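Speaker notes — "The hose did it: a picking cell fault in slow motion"
Nendthorpe automation meetup, September 18, 2021
Twenty-five minutes plus questions. Notes to self are in brackets.

[Wait for people to sit down. Water. Clicker is the left button, not the right one.]

Opening

Hi everyone, thanks for staying on after lunch. I run the bin picking bench at Flemby, and I'm going to talk for a bit over twenty minutes about one fault. It didn't hurt anybody. It did cost us a chunk of January, a gripper finger, and a fair bit of my confidence in my own test plan, so I figured it was worth a talk.

If you came for the machine learning, sorry, there's hardly any. Most of this is about a hose.

[Next slide: title of the project, Kunulen.]

What we were building

Kunulen is our name for a picking cell that handles mixed household stuff. One arm, one gripper, one deep bin. Things come back in a jumble and the arm has to take them out one at a time and put them somewhere sensible. The people who want this kind of thing have returns, donated goods, lost property, that sort of work. It's the boring end of robotics and I love it.

We chose the objects to be annoying. Clear plastic, soft things that fold differently every time, things that roll. If the arm only ever picked up boxes we'd have been finished by morning tea.

The cell had been running for a good while before any of this. Not fast, but steady. We had it doing long unattended-ish runs, meaning somebody was in the room but doing other work. I'll come back to that, because "in the room but doing other work" is a phrase I now hate.

[Slow down here. I rushed this at the practice and lost the back row.]

The fault, as it looked to us

So, January. I'm at my desk with my back to the cell. The arm goes down for a pick, and I hear it make a noise it doesn't normally make. It's hard to describe — sort of a creak, then a pause, then a pop. By the time I turn around it's back at its home position and carrying on as though it's had a perfectly nice day.

I went and looked. Everything seemed fine. I checked the log. The log said the pick had failed and been retried, and that happens all the time with clear plastic. So I wrote "odd noise" in the notebook and went back to my desk.

That's mistake number one, and it's mine. I had a noise I couldn't explain and a log entry that was easy to explain, and I let the second one cover the first.

It did it again two days later. A creak, a pause, a pop. That time the arm threw a protective stop and sat there, and when I cleared it the wrist was pointing somewhere it had no business pointing. We restarted and it ran clean for the rest of the afternoon, which was the worst thing it could have done, honest to goodness, because we all relaxed.

The third time it stopped properly. The hose had hooked on one of the clamps that hold the bin down, the arm had kept lifting, and something had to give. What gave was the gripper. It got dragged sideways into the bin wall and we lost a finger off it.

[Pause. Somebody always asks if it was a human finger. Gripper finger. Say it clearly.]

Three events, same cause, and we only caught it when something broke.

Why the arm didn't notice

This is the part I get asked about most. The arm does have collision detection. It was switched on. It was set up by us, properly, with the manual open.

The trouble is that a hose snag doesn't feel like a collision. When you hit a wall, the force goes up very quickly and the controller says no thanks and stops. When a hose catches, it stretches, and it slides a bit, and it gives. The force comes on slowly. To the arm it feels a lot like picking up something heavier than expected, and we had told it to be relaxed about that, because we were always handing it things of unknown weight.

So we'd opened a door for one good reason and the fault walked in through it.

The other half is that the planner had no idea the hose existed. It knew about the arm, the gripper, the bin, the table and the clamps. I'd measured the clamps myself! They were in there as neat little boxes with a safety margin on every side. But the cables and the hose were nowhere in the model. As far as the planner was concerned we had a nice smooth arm with nothing hanging off it.

[Click through to the log plot. Don't read the axes out. Point at the slow ramp, then the drop where it lets go.]

You can see on the plot how gentle it is. I looked at curves like that for a full day and thought they were healthy.

Finding it

We went back through the run logs and pulled every pick where the force came up slowly and then dropped off all at once. I expected the three we knew about. We got 385.

[Let that sit.]

Most of those weren't proper snags. Most were the hose brushing over something and coming free on its own. But every one of them was a chance for it to catch, and we'd been cheerfully filing them under failed grasps. The grasping people had even been tuning the grasping to fix them, poor things. They'd spent ages trying to fix a hose with better grasp scores.

Once we sorted them by where the arm was going, the pattern was plain. It was the picks on the far side of the bin from the arm, with the wrist turned well around. Turn the wrist that way and the slack in the bundle has to go somewhere. Where it goes is out, in a big loop, and then the loop travels wherever the arm travels.

We tried it by hand after that. Power down to slow mode, one person on the pendant with a thumb on the enable switch, a second person watching nothing but the hose. I really recommend that second job. If you've never spent an hour watching only the cables on your robot, go and do it, you'll be amazed at the life they lead.

[Click. Leave this one up while I talk.]

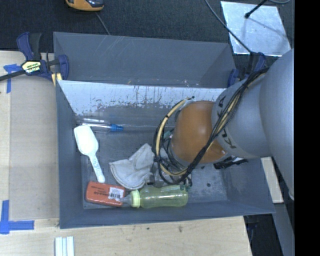

The dressing on a cell like ours tends to grow a bit at a time. First you've got the arm's own cable. Then the gripper needs one. Then somebody adds a hose, and someone adds a sensor, and each time you pop on a tie and check that the arm can still reach everything. It can always still reach everything. What we never went back and checked was how far the whole bundle swings out when it does.

And the bin has to be clamped, or it walks across the table whenever the gripper nudges it. So there's always going to be something solid standing up near the rim. We did talk about taking the clamps away and screwing the bin down from underneath. We may yet. It's a job for when we can spare the table for a few days.

What we changed

First thing, and cheapest: we limited how far the wrist can turn on the far-side picks. It costs us some reach. There are objects tucked against the back that the arm now has to leave alone or shuffle forward first. I was grumpy about it for a week and then stopped noticing.

Second, we put the hose in the model. It isn't a lovely simulated hose that bends like a real one. It's a fat invisible sausage around the last part of the arm, big enough to cover the worst loop we measured by hand. Crude as anything. The planner hates it and takes longer to find a path, and I don't care.

Third, the slow ramp. We now watch for force that keeps building while the arm is moving up and the gripper isn't reporting a hold. If it goes on too long the arm stops and waits for a human. It does not retry. I want to be really clear on that one, because the retry was what hid the problem from us to begin with. A retry is a lovely feature right up until it cleans up the evidence.

[Tiedemann slide. Keep it short, they have people in the room.]

The folks at Tiedemann, who lent us a hand with the dressing, suggested anchoring the bundle further back up the arm and using a softer tie near the wrist, one that lets go under a steady pull. We fitted that on 2 of our cells. Works nicely so far. You do have to check the ties, since they can let go a little at a time, and a half-released bundle hangs lower than the one you started with. We put it on the morning checklist, right under the e-stop test.

The people part

A few words about the room. When the arm stopped with the wrist twisted that second time, I cleared the stop and leaned over the bin to look. There was tension in that hose. I didn't know it, because I didn't know the hose was involved. If it had popped free while my face was over the bin, this would be a different talk, with an incident number on the first slide.

So our rule now is that after any stop you look before you reach. Walk around it. Follow the cables with your eyes from the base to the gripper. If anything is pulled tight, drive the arm back the way it came in slow mode before anybody puts a hand in. It adds a minute. We wrote it on a card and stuck it to the pendant, and people do follow it, mostly because the card gets in the way of the screen.

The notebook changed too. "Odd noise" is now a reason to stop the run. We had some grumbling over that at first. We've had a few stops that came to nothing, including one that was a colleague's lunch container settling on a shelf, and I'm fine with that.

And no more backs to the cell. I turned my desk around. It's colder on that side of the room.

What's still not fixed

The sausage model is too big for the corners, so corner picks are slow. The slow-ramp check gets fooled by soft things, mainly fabric that's trapped under something else, because pulling on that feels very much like a snagged hose. We get a false stop on those more often than I'd like. If anyone here has sorted that out, please come find me at the break, I will buy you a coffee.

We also haven't gone back over the older logs from before the hose was fitted. Somebody should. Probably me.

[If short on time, skip straight to questions from here.]

Likely questions

Why not run everything inside the arm? Ours doesn't have the room for it, and swapping arms wasn't in the budget.

Would a camera have caught it? Maybe, if anyone had been looking at the footage. The overhead view was there for the objects, and the software looked at objects.

Did we tell the supplier? Yes, and they were decent about it. It was our dressing on their arm, so there wasn't much for them to fix.

Are the log scripts available? Yes, email me. They're ugly and they expect our file names, but the slow-ramp search is a short piece of code and you could run it on your own logs tonight.

[Leave the contact slide up. Take the clicker back to the front desk.]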